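ルルカンセ化石クリーニング事業 中間報告(第二期)
提出先:助成担当 ネリー・モントーヤ様
作成:準備室 ニディア・グスマン(Nidia Guzmán)

はじめに

前回の報告書は長すぎるとのご指摘をいただきました。今回は短くするつもりで書き始めましたが、露頭も準備室も協力してくれませんでしたので、やはりそれなりの長さになっております。お急ぎの場合は「1 進捗の概要」と「7 次期の予定とお願い」だけお読みいただければ、会計上の用は足ります。ただし2を飛ばされますと、7でなぜ私どもが石膏ではなくポンプの話をしているのかがおわかりにならないと思います。

本事業は、ルルカンセ(Rurkance)採石場跡の海成層から採集した脊椎動物化石について、母岩の除去、補強、登録、公開までを行うものです。申請書では「三段階を順に進める」と書きました。実際には三段階が同時に進んだり、三つともそろって止まったりしました。

1 進捗の概要

第一期の終わりに収蔵庫へ運び込んだ石膏ジャケットは61個です。このうち43個を開封し、中身の一次確認を終えました。残りは未開封のまま棚の下段に並んでいます。上段に置かない理由は重さです。一度だけ上段に置いたことがあり、棚板がその件をまだ覚えています。

開封した分の内容は、硬骨魚類の椎骨と鱗がいちばん多く、次いでカメ類の甲羅片、それから海生爬虫類の歯と肋骨です。現場で「頭骨の可能性が高い」と油性ペンで大きく書かれたジャケットが一つあり、開封には館内の手の空いた者がほぼ全員集まりました。中身は団塊でした。形のよい団塊でした。感嘆符を三つ付けて書いたアニバル・ウレゴ(Aníbal Urrego)は、以後「可能性が高い」の使用を自主的に控えています。

逆に「雑、後回し」と書かれたジャケットからは、関節のつながったままのカメの後肢が出ました。指の骨までほぼ本来の位置にあり、今期の成果を一つだけ挙げるならこれになります。表書きと中身の相関については、統計を取らないことで意見が一致しました。

登録作業は、標本管理システムのCusiへの移行が遅れた影響で、クリーニングに追いついていません。詳しくは4に書きます。

2 クリーニング作業

母岩は申請時の想定より硬い部分と、想定よりずっと軟らかい部分とに分かれました。平均すれば想定どおりですが、平均の岩を削る機会は一度もありませんでした。

硬い部分は炭酸塩で固まっており、エアスクライブで少しずつ落としています。軟らかい部分は泥岩で、乾くと細かく割れ、化石も一緒に割れたがります。こちらは開封と同時に薄い補強剤を含ませ、湿り気を残したまま竹串と筆で作業するのがいちばん確実でした。高価な器具をいくつか試したあとで竹串に戻りましたので、器具費の執行率は低く、雑費に妙な一行があります。領収書は添付のとおり、食料品店のものです。

補強剤はアクリル樹脂をアセトンに溶かしたもので、濃度を二種類用意しています。薄いほうを先に染み込ませ、濃いほうは割れ目の接着に使います。順序を逆にすると表面だけに膜ができ、内側は割れ放題になります。作業台の壁に大きく掲示してあるのは、順序を逆にした者がいるためで、その者はこの報告書を書いています。

海生爬虫類の歯は今期になって数が増えました。状態のよいものはエナメル質の細かい縦筋まで残っています。ただ、歯冠だけが抜け落ちたものが大半で、歯根のついたものは少数です。歯根側は多孔質で水を吸いやすく、石膏を巻く前にもう傷んでいたと見られるものもあります。
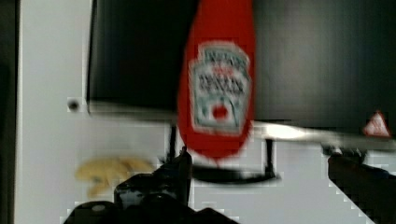

歯冠の向きの記載は、今期もっとも議論の長引いた問題でした。顎から抜けた歯は地層の中でどちらを向いていてもよく、現場のスケッチでは上下が描いた人の気分で決まっています。そこで登録時の写真は、上顎の歯と推定されるものについては先端を下に、下顎のものは先端を上に統一することにしました。研修でこれを図で説明しても翌日には忘れられるのですが、写真の赤いケチャップボトルのように細いほうを下に向け、丸みを残して先すぼまりになるのが上顎の置き方だと言うと、全員が一度で覚えました。以来、作業室では上顎の歯を「ケチャップ」、下顎の歯を「逆ケチャップ」と呼んでいます。登録票には書かないよう重ねて注意しましたが、備考欄にすでに二件あります。修正済みです。どちらの顎か判断できない歯は横向きに撮り、判断できないと書きます。この区分がいちばん充実しています。

エアスクライブは三本あったうち一本が修理中です。もう一本は音が変わってきており、使う者はみな聞こえないふりをしています。集塵装置は動いていますが、フィルターの交換時期を過ぎると作業台の上だけでなく隣の事務室にも中生代の粉が積もります。事務室からは書面で申し入れがありました。交換の頻度を上げ、その分を消耗品費に計上しています。

3 堆積物の水洗と選別

微小化石のための堆積物は、今期までに300キログラムを水洗しました。申請書の計画値と一致していますが、偶然ではなく、そこでポンプが壊れたためです。

ふるいは目の粗いものから順に三枚重ね、いちばん下に残った分を乾かして実体顕微鏡の下で拾います。拾い出しは地味な作業で、二時間続けると魚の歯と砂粒の区別がつかなくなります。当初は一人二時間の当番制でしたが、現在は四十五分で交代しています。交代の間隔を短くしてから、砂粒に登録番号が付く件数は減りました。

成果としては、サメ類の小さな歯、エイ類の敷石状の歯、魚の耳石、それにウミユリの茎の破片があります。耳石は炭酸塩なので、酸処理をすれば消えてしまいます。硬い母岩に酸を使えばよいというご提案を審査時にいただきましたが、以上の事情で、酸処理はごく一部の試料に限りました。耳石を惜しむか時間を惜しむかという話で、今のところ耳石が勝っています。
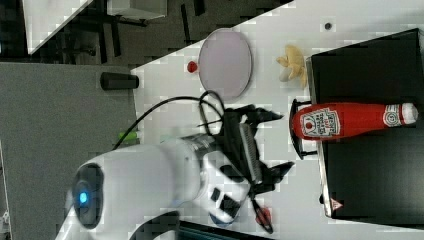
白いアームと黒いグリッパー。指の向かう先に赤いケチャップのボトル。

乾燥の段階では、試料袋の取り違えが一度ありました。同じ色のバケツに別の層準の堆積物を入れ、蓋のラベルだけで区別していたのが原因です。風の強い午後に蓋が移動しました。該当する二袋分は層準不明として扱い、研究用からは外して教材に回しています。現在はバケツの胴と、中に入れる耐水札の両方に番号を書いています。蓋には何も書きません。

4 登録とCusiへの移行

これまでの登録台帳は、紙の台帳、表計算ファイル、それに前任者の記憶という三つの媒体に分散していました。三つ目がいちばん検索が速かったのですが、退職されました。

Cusiへの移行では、まず採集地点の表記を統一する必要がありました。「採石場北壁」「北の壁」「N壁」「例の壁」が同じ場所を指すことは、当時の野帳を突き合わせて確認できています。「例の壁(新)」についてはまだ調査中です。ウレゴは自分の字であることは認めていますが、どの壁が新しかったのかについては証言が安定しません。

移行の遅れは、こうした表記の問題が半分、もう半分は写真の紐付けによるものです。Cusiは写真一枚につき標本番号を一つしか受け付けず、私どもの古い写真は一枚に標本がいくつも並んでいます。切り分けて保存し直す作業を続けており、9月までには開封済みの分を終える見込みです。未開封の分は撮るものがまだありませんので、遅れようがありません。

登録済みの標本については、研究者からの閲覧の問い合わせが入り始めました。カメの後肢には早くも二つの研究グループから連絡があり、双方とも相手の存在をご存じありません。貸出規程に沿って先着順で対応し、両方に同じ内容の返事を出しました。

5 複製と三次元計測

展示用の複製は、引き続きSkelturaに委託しています。今期納品されたのは肋骨一式と歯の拡大模型です。肋骨は申し分のない出来で、左右が一本だけ入れ替わっていた点もすぐに直していただきました。指摘したのは来館した小学生です。謝礼として拡大模型の歯を最初に触る権利を差し上げました。

拡大模型の歯は、色について三回やり取りをしました。初回の見本は、化石らしくしようという配慮から全体が茶色でした。ルルカンセの歯は実際には黒に近く、光を当てると青みが出ます。二回目は青すぎました。三回目で現在の色に落ち着き、展示室の照明の下でも実物と並べて違和感がありません。事務室の照明の下では違和感がありますが、展示する予定はありません。
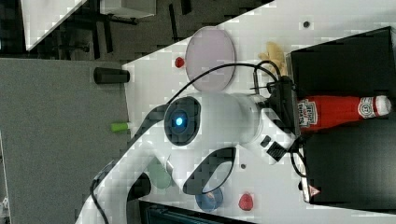
ボトルに向かうグリッパー。関節のキャップに青いランプ。

カメの後肢は、母岩から完全に外すかどうかをまだ決めていません。外せば骨の裏側が見えますが、指の骨の並びという一番おもしろい情報が失われます。裏側から窓を開けるように母岩を落とし、表側はそのまま残す案が有力です。計測を先に済ませておけば、どちらに転んでも記録は残りますので、表面の計測だけは先行して行いました。

この件では、ウディネ(Udine)のハティジェ・クルムズギュル(Hatice Kırmızıgül)さんに助言をお願いし、補強剤の選択と支持台の作り方について詳しいご意見を頂戴しました。要約すると「急ぐな」です。全文は付録に入れましたが、要約の正確さには自信があります。支持台は標本の裏面に合わせて樹脂で起こし、間に緩衝材を挟む方式に改めました。以前の支持台は布袋に砂を入れたもので、よく働いてくれたものの、縫い目から砂が出て、ふるいの試料に混ざりかけたことがあります。混ざっていないことは確認しました。砂場用の砂は粒がそろいすぎていて、見ればわかります。

6 公開と教育活動

作業室の公開は、ガラス越しの見学と、実際に手を動かす半日の体験の二本立てです。担当はマリベル・ビルカ(Maribel Villca)で、本節はビルカの原稿をもとに、感嘆符を減らして掲載しています。

体験には、今期80人の児童生徒が参加しました。内容は、水洗済みの残渣から化石を拾う作業と、教材用の母岩を竹串で削る作業です。前者には先に触れた層準不明の堆積物を使っており、取り違えの後始末としては上出来の部類に入ります。後者には当初、何も入っていない母岩も混ぜていました。発掘の現実を知ってもらうという教育的配慮でしたが、三十分削って何も出なかった児童の表情を見て、ビルカが方針を改めました。今はどの石にも貝の破片くらいは入っています。現実については、大人になってからでも間に合います。

感想用紙は全員分を回収しました。「何がいちばん印象に残りましたか」の欄で多かったのは、化石の小ささ、エアスクライブの音、それから昼食でした。昼食は各自持参ですので、本事業の成果に含めるべきかどうか判断を保留しています。「将来この仕事をしたいですか」には、「したい」のほかに「見ているだけならしたい」という回答があり、職員の一部から共感の声が上がりました。

ガラス越しの見学では、作業者がたまたま席を外している時間に来られた方から、何も起きていないとのお声がありました。作業者がいても何も起きていないように見えるのがこの仕事の特徴ですが、対策として、顕微鏡の映像を見学側の画面に出すようにしました。拾い出しの最中に筆先が耳石を拾い損ねると、ガラスの向こうから声が聞こえるようになりました。集中しにくいという意見と、張り合いが出るという意見が作業者の側で割れています。

解説文は今期書き直しました。旧版は一枚に専門用語が多く、しかも私が書いたものでしたので、書き直しの会議では発言を控えるよう求められました。新版は短く、読まれています。旧版をご希望の方のために受付に置いてありますが、在庫は減っていません。 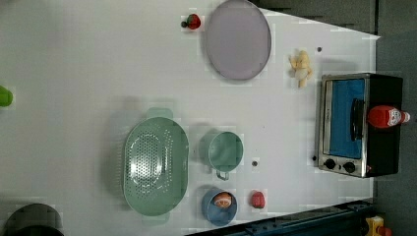

7 次期の予定とお願い

次期は、未開封ジャケットの開封を優先します。順番は表書きの期待度によらず、石膏の傷み具合で決めます。ひびの入ったものから開け、中身が泥岩の場合はその日のうちに補強まで済ませます。その日のうちに済まない大きさのものは、午前8時に始めることにしました。この時刻を提案したのは私で、反対も私以外の全員から出ましたが、夕方の補強剤の臭いのほうがより嫌われており、通りました。

水洗は、ポンプの更新後に再開します。修理の見積もりも取りましたが、部品の製造が終わっており、修理費が新品の価格に迫ります。器具費の未執行分、つまり竹串のおかげで余った分をポンプに充てることについて、費目内の流用としてご承認いただけますでしょうか。見積書は二通とも付録にあります。安いほうは送料が別で、足すと高いほうになります。

現地調査は、採石場側の崖の点検が終わるまで見合わせます。北壁の上部に浮き石があり、ウレゴが遠くから双眼鏡で様子を見ています。再開できた場合も、新たなジャケットは原則として作らず、層準の確認と地点の測り直しにとどめます。「例の壁(新)」の件もそこで片づく予定です。新しい骨が露出していた場合にどうするかは、現地で判断するとだけ申し上げておきます。棚の下段に空きが少ないことは、全員に伝えてあります。

展示については、カメの後肢を次期の後半に短期間公開したいと考えています。支持台ごと移動できる設計にしましたので、搬出入の負担は小さく済みます。扉の幅は測りました。前回の肋骨のときは測らずに運び、扉の前でかなり長い時間を過ごしました。

人員は現状のままで足ります。ただ、登録作業のうち写真の切り分けは単調で時間がかかりますので、次期の初めだけ短期の補助を入れられるとたいへん助かります。必要額は予備費の範囲に収まります。こちらも費目の変更にあたるようでしたら、所定の様式をお送りください。前回お送りいただいた様式は、旧年度のものでした。記入してから気づきました。

付録
1 ジャケット開封記録(開封済み分)
2 収支報告、および領収書写し(竹串を含む)
3 クルムズギュル氏からの助言全文
4 ポンプ見積書 二通
5 体験参加者の感想用紙 集計表
6 登録時の歯の撮影手順(改訂版、俗称の記載なし)

ご不明の点は準備室のグスマンまでお願いいたします。電話はエアスクライブの使用中は聞こえませんので、メールのほうが確実です。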